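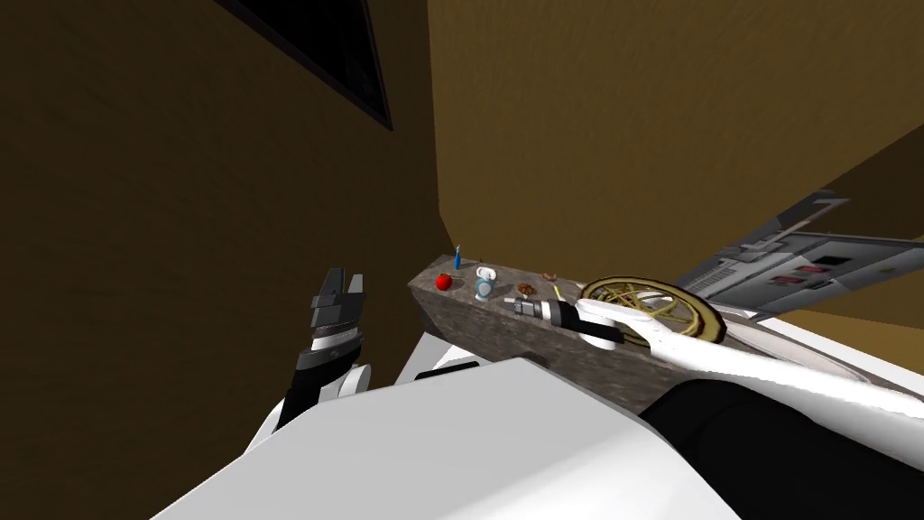

About the Rultik Club

Hi, I'm Asmaa Belhaj, and I run the Rultik Club at Benmoussa School together with Fouad Filali, who teaches physics upstairs and can fix pretty much any laptop you hand him. We're an after-school robotics group for ages 13 to 18, and we've been going long enough that some of our first members now come back to help out!

Most of what we do happens in simulation. Students write code for a two-armed robot in a virtual room, and the robot has to reach over to a counter and deal with whatever is on it — a red apple-like thing, a slim blue bottle, that kind of stuff. It's harder than it sounds (my own first try went straight into the wall). The nice part is that you can mess up, hit reset and go again before your snack is finished.

We have 31 members right now, split into small teams. New people start with Clirley, our set of beginner exercises, which Fouad and I wrote over one very long summer and keep tinkering with. There are 117 of them, and no, you don't have to do them all. After that you pick a team and a task, and you argue about gripper angles like everyone else.

Every spring we enter the Fumberg Challenge, where each team's code gets run on a set of tasks they haven't seen before. A perfect score is 1000 points. Our best so far is 845, and the team that got it would like me to mention that they lost most of the rest on a single bottle.

You don't need any experience to join, or your own computer. We meet in the library lab at 3:30 p.m. and usually wrap up by five, though competition season runs later. Sign-ups open in September — stop by, grab a chair and ask whoever's closest to show you what they're working on. Parents are welcome too!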